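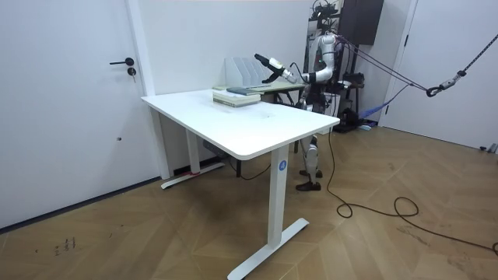

Putting books away is a useful chore to argue about, because people rate it as trivial and it contains most of what is still hard. A book is stiff along the spine and floppy everywhere else. A stack hides the thickness of each item until something is already touching it. The slot in a file organizer is only a little wider than what goes into it, and the organizer itself weighs so little that a bad insertion pushes it along the desk.

I have been keeping notes on this since November, mostly in correspondence with Janka Kolář, who works on grasp planning and disagrees with me on nearly every point below.

The perception part is in decent shape. Given a stack of books on a white desktop, a current system will usually find the top one and produce a reasonable estimate of its pose. Pale covers on a pale surface still cause trouble at the edges, and a dark book on top of light ones is the easy case. Where the estimate degrades is in depth along the page side, which is exactly where a finger needs to go.

Grasping is worse. A person taking a book from a stack slides it, tips it over the edge of the one beneath, and gets a thumb under the overhang. That is three contact changes in under a second. Most robot policies I have looked at wait for the overhang to be there already. If the top book is offset, they do well. If the stack is square, they pinch at the cover and lift a cover.

Then the insertion. Janka keeps a log for a setup at Istirov: 417 attempts at moving one book from a stack to an upright slot, 296 completed with no human touching anything. I make that 71 percent. She calls it promising. I would not let a dishwasher into my kitchen on that figure, but I concede a dishwasher has never been asked to find the plates.

The split of the failures is more informative than the total. Dropped books were a small share. The larger one was books that reached the slot and jammed on a divider, after which the arm pressed on until a force limit stopped it. A person backs off and wiggles. Wiggling is hard to specify and, so far, slow to learn.

Shop-floor work looks better on paper, and I think the comparison is mostly unfair. The people at Chowdhury can fixture the part, fix the lighting and reject anything out of tolerance before it reaches the cell. A desk at home has no fixture. Humanoids add balance to the list — legs are one more thing to control while the hand is trying to be precise.

My present estimate for unattended tidying of one desk, mixed paper and books, is 4 years. Janka says 2. We have agreed to rerun the same task next November with thinner books, and magazines if her arm is up to it.

31/12/2020

4 comments
2 shares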